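Small parts and how we keep them from wandering off

Anyone who has built a robot arm at the kitchen table will know the feeling of reaching for the last little screw and finding only crumbs. We put our Ashby arm together over a good many evenings in the shared workshop on Murumine, and finished the fiddly bits at home, and these are the habits that stuck (most of them learnt the slow way, I'm afraid!).

Start with a clear table, and I do mean clear. Tea, post and the biscuit tin all go somewhere else until you've finished. A pale surface is a great help with dark screws and washers, though it's hopeless for clear film and white plastic bits, so for those I lay down a dark tea towel first.

Keep lids with their pots. If you have several pots on the go, set the lids down inner side up, all in one spot, and you've got a row of handy little dishes for the parts you're using that minute.

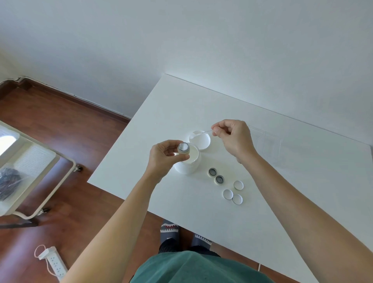

Sort by step and leave sorting by size to tidier people than me. The Lalatell kit came with 12 bags, and I was so pleased with myself for tipping them out and grouping all the screws by length, and then spent most of a Sunday working out which ones belonged to the wrist joint. Now each pot holds what one page of the instructions asks for, with a bit of masking tape on the side to say which page.

Peel protective film off last. It's tempting, I know, it's lovely stuff to peel, but motor covers scratch terribly easily while you're still wrestling with the brackets.

Label both ends of every cable before you plug anything in. Our Brilel board has five sockets that look exactly alike, and a dab of nail varnish on the plug and another on the socket has saved us no end of muttering. Switch off at the wall before you move a plug, even if you're only swapping two over.

Grease wants a cotton bud and a very light hand. Wipe off what squeezes out, and keep the lid on the tub between joints so it doesn't gather fluff.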